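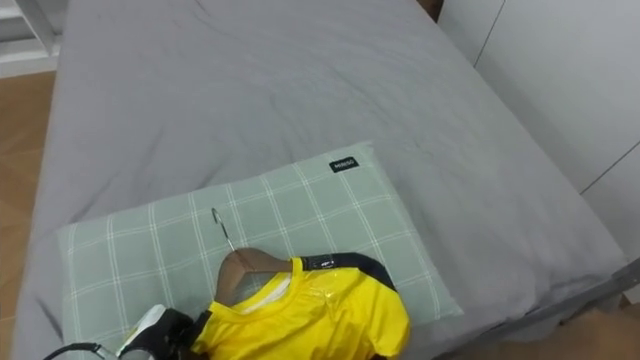

Textile Conservation Workshop — Dye Bench Notebook

May 13, 2018

Madder again. Bath no. 9, same recipe as the February one, which gave a good brick red and made us all insufferable for a week. Today's is the colour of a boiled carrot.

Wool from Declercq, 147 g dry, scoured last night and left in the alum until this morning. Madder root from the new Pimuleck sack. I followed my own notes to the letter, where I could read the letters. The line about chalk says either "2 pinches" or "2 punches" and I went with pinches.

Heat was the trouble, I think. The Pondard hotplate has two settings in practice, off and volcano, and the bath got well past where it should before I came back from the phone. Madder goes brown if you cook it. Orange is a new insult, so perhaps the water is to blame as well. The tap here used to be hard enough to stand a spoon in, and then the building had a softener put in over the winter. Must find out when exactly. If it was after the February bath, that would explain a lot and I can stop glaring at the sack.

Washed a strip in neutral soap. It bled pink into the rinse, then stopped. So there is red in there somewhere, sulking.

Pinned samples to the board next to the old ones. Under the strip light they look nearly respectable — at the window they don't. 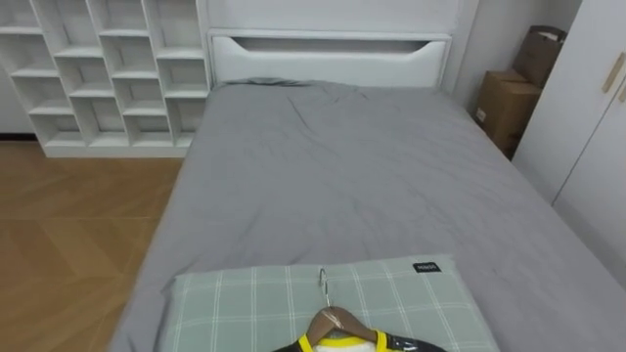

To do before bath 10

Split the next skein in two, one half in tap water with proper chalk (weighed, in grams, written down legibly), the other in bottled.

Use the Drakik thermometer and stay beside it. The phone can ring.

Ask the stores about the remaining root. The order book claims 3,000 g, the shelf says otherwise.

Whoever borrowed the glass rods: they are not for stirring tea, and after last month's iron mordant I'd have thought you could taste why.

Keep the carrot skein. It might do for the lining patch on the blue curtain, where it will face the wall.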